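Handout 7: Teaching by Showing
Robot Learning Lab, Trilham Annex

Last time we wrote a pick-and-place routine by hand, one waypoint after another, and most of you found out how long that takes. This unit goes at the same job from the other end. You do the task, the robot records what it felt like from the inside, and a policy is trained on the recordings. I love this unit. It's the first point in the course where your own habits end up in the machine, good and bad!

Two ways to show a task

Kinesthetic teaching. You put the arm in its floating mode, take hold of it near the wrist, and move it through the job. You feel the weight and you feel contact. The catch is that your hands and body are in the camera view, and two-armed tasks are awkward for one person.

Teleoperation. You stand off to the side (or sit in another building) and drive the gripper with a controller. The robot's cameras see only what they'll see later when it runs alone, and that matters a great deal. What you lose is touch. Most beginners squeeze too hard or stop short, and both get fixed with practice.

We'll use teleoperation for nearly everything, first in the Vusimeo simulator and then on the Prandska arm. Same controller, same button layout, so what your thumbs learn in simulation carries over.

What gets recorded

At every time step the logger saves the wrist camera view, the joint angles, the gripper opening and the command you sent. Please keep those last two apart in your head. The opening is where the fingers are. The command is where you asked them to be. When the fingers are closed on something solid the two disagree, and that gap is one of the best clues the policy has that it's holding an object.

One full run from start pose to release is an episode. A typical episode in our setup comes to roughly 1000 steps, so even a small set of demonstrations holds plenty of data.

Driving well

Go slowly near contact and at a normal pace everywhere else. Line up first, then close. With a rounded object like the egg, get the fingers on opposite sides of its widest part before you squeeze — a grip too near the narrow end tends to push it out.
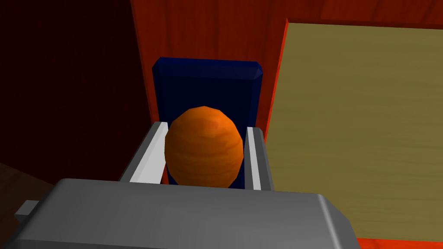 Watch your pauses, too. If you stop for two seconds to think, the recording says that stopping is part of the task, and a policy that copies you faithfully may stop at the same spot and stay there. Plan the whole move before you press record. Do your thinking then.

Vary the start. Move the object a little between episodes, turn it, begin with the gripper higher or lower. Keep your strategy the same while you do. If half your runs come in from the left and half from the right, a simple policy may average them and head straight down the middle, which is a wonderful thing to see once.

Small recoveries are welcome. A slightly crooked approach that you correct teaches the robot how to get back on track. A dropped object is a different matter, so mark that episode as failed and save it in its own folder.

For the lab

Work in pairs and record 11 episodes each in simulation. Swap drivers after every episode. Train on one person's set, then on both together, and compare the two policies from the same start poses.

Bring your logs and a plot of gripper opening against gripper command for 2 episodes, one yours and one your partner's. Mark the moment of contact on each.

Reading: Ansari course notes, the chapter on behavior cloning, up to the part on drift. Skip the proofs for now.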